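Flunitz update adds relay puzzles and a second save slot

Pridano has released the November update for Flunitz, its hidden object adventure set in the flooded mining town of Sirkham. The update adds one bonus chapter, a revised hint system and a second save slot per profile. It also corrects a fault in the archive room puzzle that could stop the main story from moving forward.

The download is 942 MB for players who already have the base game. The bonus chapter unlocks after the pump station has been restarted at the end of chapter four. Players who have finished the story can open it from the main menu without replaying earlier scenes.
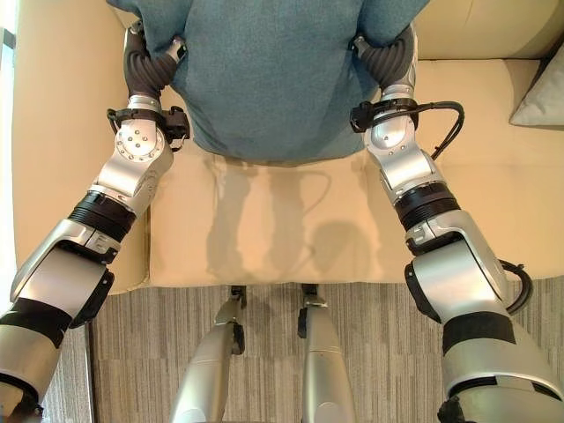
New chapter

The bonus chapter takes place in the signal office above the main shaft. The player takes the role of the relief operator and has to restore the line to the surface before the lower level floods. It contains 5 hidden object scenes and a set of relay puzzles, in which switches must be thrown in the correct order to carry a current across a board.

Each relay board is generated from a fixed list of layouts. Skipping a board and returning to it later loads the same layout, and any switches already set stay where they were. In the base game, leaving a puzzle reset it - a frequent complaint on the Yook forum, where most of the bug reports for this series are collected.

The chapter has its own journal. Entries found there do not count toward the base game's collection total, and the collector achievement can still be earned without it.

Hints and difficulty

The hint button now recharges at a separate rate for each type of scene. On Casual, hidden object hints refill in 20 seconds and puzzle hints in 40. On Advanced, both times are doubled. The Expert setting removes the hint button entirely, as before.

Random clicking is handled differently as well. The old version locked the cursor after a few wrong clicks. The new version drains part of the hint meter instead and leaves the cursor free. Players who prefer the old method can restore it under Options, then Gameplay.

Item outlines have been redrawn in the darker scenes, mainly the tool store and the lamp room. The text list can be set in a larger typeface, and the brightness slider now affects cutscenes, which previously ignored it.
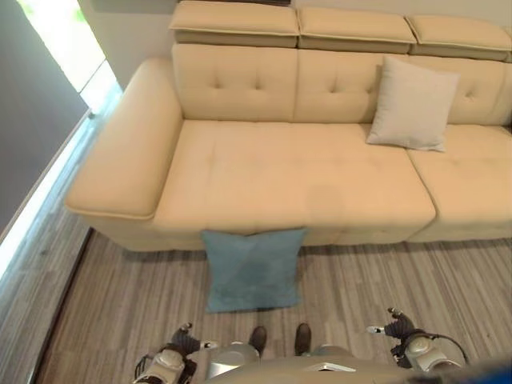

Existing saves carry over, but the game converts them the first time it starts and the converted file cannot be read by the earlier version. Pridano recommends copying the save folder before installing. Conversion can take up to a minute on older machines, and the progress bar does not move while it runs.

The archive room fault affected players who picked up the brass key before reading the foreman's letter. In that order the drawer stayed locked and the key disappeared from the inventory. The update restores the key on loading, so there is no need to restart the chapter.

Two known problems remain. Sound effects may play late when a wireless headset is connected after the game has started, and the map sometimes shows a completed area as unfinished. The second is a display error only and does not affect the ending.

Availability

The update installs automatically for the Windows version. The Mac version will follow when testing on the relay boards is complete - no date has been set. The disc edition does not update by itself and needs the separate patch file from the support page. The title screen shows build 1034 once the patch has been applied correctly.

The bonus chapter is included at no extra charge with the Collector's Edition. Owners of the standard edition receive the fixes, the hint changes and the second save slot, and can buy the chapter separately from the main menu.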